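Gripper notes: what we changed in the hand-held data, and what it did

Lab newsletter, methods corner. Written by Giorgia De Luca, between two meetings, so bear with me.

Short version first. The home kitchen demos are in, the retrained policy is better at thin objects, and the reason is mostly the wrist camera timing. Longer version follows for those who asked (Notburga, Laurier, whoever left the sticky note on my monitor).

Where we were in spring. Policy trained on Grolent, our old set, all recorded on the same bench. 2000 demos, two grippers, cups and boxes mostly. Worked fine on cups and boxes. Gave it chopsticks, pens, a thermometer, anything long and skinny, and it closed on air next to the thing. Over and over. Everybody had a theory. Mine was wrong, by the way (I said depth, it wasn't depth).

Engelbert Egger went back through the failures one by one and lined up finger width against the video. The finger signal was running ahead of the picture. By 84 milliseconds, pretty steady across sessions. On a cup you never notice, the fingers touch a bit early or late and it's still a cup. On something as thin as a pencil, the network learns to shut the gripper when the object isn't between the pads yet. So we had taught it the wrong thing, very carefully, 2000 times.

Two changes after that:

- Every session now starts with a clap of the fingers, three times, in view of the camera. Software finds the clap in both streams and shifts one to match the other. Takes a few seconds. Please don't skip it, sessions with no clap get thrown out now.

- New collection, called Venetance, done in real homes with the hand-held grippers. No robot arm on site. 1000 demos, of which 300 are thin objects only. Whoever lives there picks the objects, we don't bring any.

The second one made more of a mess than I expected and I mean that as praise. On the bench all our sticks lay flat on gray foam. In a kitchen they're standing in a holder with five other things, over a printed cloth, with dishes and plastic bags behind. The background has edges everywhere. Old policy had a terrible time with patterned fabric, it kept reading petals as things to pick up. Laurier has a nice set of heat maps on this, ask him to see the one with the sunflowers.
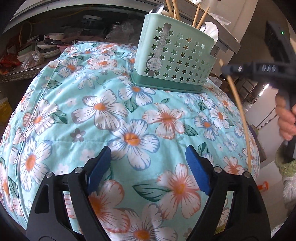
Photo: Venetance collection, chopstick session. Gripper view.

Two-gripper demos like this one are the ones I care about most. One hand has the chopstick, the other is open with the blue pads apart, and from the open gripper's camera you get the holder, the cloth, and the second tool coming in from the right. So the network gets to see a thin object held by the other hand, from the side, and not only from straight above its own fingers. Bench set had next to none of that. Also note how the stick looks curved toward the side of the view. We used to straighten the images before training. Tried it both ways this time and leaving them alone was a little better on grasping, no difference on placing. Kept them as is, saves a step.

Now results, quick. Tested on the two-arm setup in the Gruber room, objects the policy hadn't seen, printed cloths bought for the purpose. Four versions:

Old data, old timing: poor on thin objects, same as before.
Old data, timing fixed: big jump. Bigger than I wanted to admit, given how much work the new set was.
New data, timing not fixed: small jump, but much calmer on patterned cloth.
New data, timing fixed: best by a clear margin, on grasping and on placing back into a holder.

I'm leaving the percentages out until Manaia Fairweather has finished the repeat runs. She found two trials scored as success where the stick was held by the very tip and dropped right after the cutoff. We're rescoring all of it with a longer hold. Numbers will go down some for every version. Order should stay the same, I think. Will correct it in the next issue if not.

What still doesn't work:

Bunched sticks. If several stand close together the gripper takes two, sometimes three. No fix yet. Notburga Danzer wants to try a small nudge motion before the grasp, she has recorded a handful of demos of it already and they look promising to me but it's a handful.

Shiny spoons. Still bad. The pads slide off and the policy dosen't notice, it carries on to the placing step with nothing in the fingers. We need some kind of did-I-get-it check. Laurier tried finger width alone, which is no use for thin stuff because a closed gripper and a gripper closed on a chopstick read almost the same.

Handoffs. One gripper to the other. Works in the demos obviously, a person can do it without thinking. The policy lets go too soon about as often as not. The shift fix helped here too but not enough. My guess is we need the two streams matched to each other as well, right now each gripper is only matched to its own video. Engelbert is on it.

Things people asked me in the hallway:

Can the old Grolent data be saved? Yes, mostly. The lag was steady, so Engelbert's script shifts everything by the same amount. A few early sessions have dropped frames and those are gone for good. The fixed copy is on the shared drive in the folder called Odach, don't use the one next to it with the similar name, I will delete it this week when I remember.

Do we need new pads? No. Blue ones are fine. Check them for dust before you start, wipe with a damp cloth.

Is the home set only kitchens? So far yes. Bathrooms and desks next, if we get the ok. If you want your place on the list write to me. You need a free surface, an hour, and a pet that stays in another room (one session has a cat in nearly every demo, great cat, useless data).

Can I try the policy? After the rescoring. Book the Gruber room with Manaia, not with me, I keep double booking it.

Write-up is in draft, methods section is done, results waiting on the above. Comments on the draft are welcome, espcially on the timing part, where I suspect I've explained it in a way that only makes sense if you were there. Deadline for comments is whenever Manaia is done with the runs, so soon.

Ok, meeting. G.

Contact the editors | © 2021 Odach Lab Newsletter | Back to top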